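From: Yuxi Gu
To: Zallow list
Date: Sep 18, 2019
Subject: Re: [zallow] Sourdough starter gone grey, and the recipe book question

Hi all,

Chunhua Cheng wrote:

> Hello everyone, two things from me. First, my starter has gone a
> sort of dishwater colour with a layer of liquid on top and it smells
> like nail polish remover. I've been feeding it 50 g of plain white
> every second day and keeping it on top of the fridge. Do I chuck it
> and beg some off one of you, or can it be saved?
>
> Second, did we ever settle what's happening with the recipes? I
> remember Zhuoran offering to type them up back in April and then I
> was away and lost the thread. I've still got my nan's lamington
> method on the back of a power bill and I'd like to hand it over
> before it gets recycled.
>
> Chunhua

Don't chuck it! Mine did exactly the same thing the summer before last and I very nearly tipped it down the laundry sink. The nail polish smell is hunger, as far as I can work out. The top of the fridge is warm (put your hand up there, it's warmer than you'd think) and 50 g every second day in a warm spot is a pretty lean diet for the poor thing. The grey liquid is just hooch and you can pour it off or stir it back in. I pour it off these days, the bread tastes less sharp that way.

What I'd do is take one big spoonful from the bottom of the jar, put it in a clean jar, and feed it 50 g flour and 50 g water morning and night for 4 days. Use half wholemeal if you've got it. Move it down to the bench, away from the oven. If you see anything pink or orange or furry then yes, bin the lot, jar and all, but grey on its own has never done me any harm. If it still looks sad by the end of that I'll drop you a jar of mine. It came from Wenjie's, which came from the bakery in Duan that shut, so it's got a bit of history.

Wenjie, while I think of it, you said last time that you'd stopped discarding altogether and were keeping a tiny starter and just building it up the night before. Are you still doing that? I tried it for a fortnight and forgot the night-before part twice, so we had crumpets. No complaints from the kids about crumpets, mind you. I make the batter straight in the starter jar with a pinch of salt and half a teaspoon of bicarb, and they cook in egg rings on the old electric frypan with the lid on. Grease the rings properly or you'll be there all arvo with a butter knife.

Now, the recipes. I don't think we ever did settle it, Chunhua, you didn't miss anything. Zhuoran typed up the biscuits and slices and most of the jams, and then the computer died and there was a bit of a lull. The typed ones are safe – I've got them on a stick. What's left is the handwritten stuff, and Yaqin and I have been going back and forth about whether to type that at all. She reckons half the charm is the handwriting and we should scan the pages as they are. I'm a bit more on the typing side, having tried to follow a scanned fruitcake recipe off my phone with floury hands, but I can see her point.

I've also been looking at what sort of cover we'd want. I keep pulling books off the shelf to see how they're done, and I do like a darker cover with pale writing on it, something that won't show every buttery thumbprint.

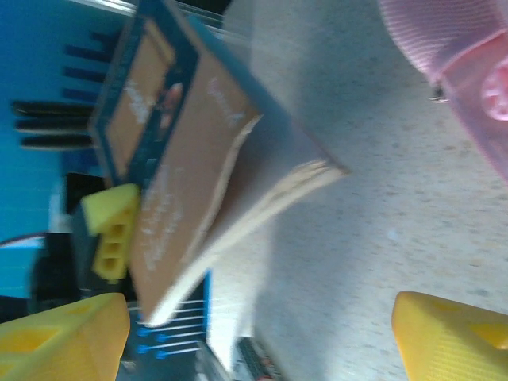

Brown and dark teal, with the pale lettering I'm keen on.

As for printing, I rang the people at Zudik and they were very patient with me. They can do wire binding, so it'll lie flat on the bench (this is the thing I care about most, I have cracked the spine of every cookbook I own). The catch is their cheapest price comes in at 400 copies, and I can't see us shifting 400 unless every one of you has a very large family. There's another mob, Wunent, who'll do a run of 50, but they only do glued spines. I asked whether they could be talked into wire and the bloke said he'd ask, and I haven't heard back. Has anybody used them? Zhuoran, I've a feeling you had your choir programmes done there.

If we went with 50 we could take names first and only print what's spoken for, which suits my nerves better. I'm happy to keep the list of names on the same sheet I use for the bulk flour order.

Speaking of which! The flour. The bakers flour has gone up again, only a little, and the rye is out until the new lot is milled. If you were down for rye let me know if you'd like spelt in its place or would rather wait. I'm waiting. I've never got on with spelt, it spreads all over the tray like a cowpat, although Yaqin turns out a lovely loaf with it in a tin, so the fault is probably mine.

Chunhua, please take a photo of the lamington page this minute, before you do anything else, and then post me the real one or bring it next time. Does your nan's method have the jam in the middle? We had a fairly heated talk about jam in the middle when Zhuoran was typing up the slices and I'd like to have another vote on my side (pro jam, raspberry, seeds in). Also does she ice them frozen? I started freezing the sponge first and the crumbs in the chocolate bowl are so much better now, I can't believe I put up with it for all those years.

Let me know how the starter goes. And if anyone has a spare set of egg rings they don't want, I've lost one of mine down behind the stove and the stove isn't moving.

Cheers,
Yuxi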